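Tamiru Cup fuel rules

The Tamiru Cup is a one-make touring car series with a control fuel supplied by Fovar. The fuel is drawn from sealed 200-liter drums.

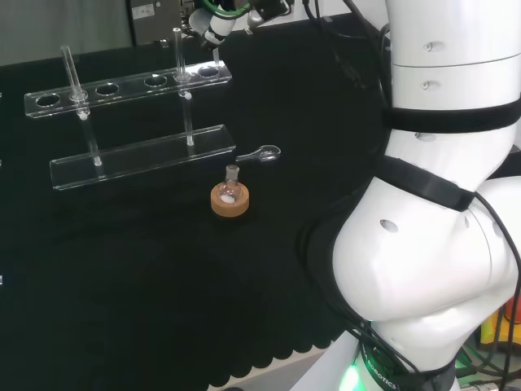

Samples are taken after qualifying and after each race. Technical delegate Teresa Figueiredo runs the checks at the Keramness circuit laboratory. Glass test tubes are held upright in a clear acrylic rack on a black cloth. A car whose sample fails loses its result.

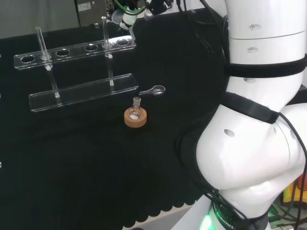 Sponsorship

Cumimix has held naming rights to the fuel award since August.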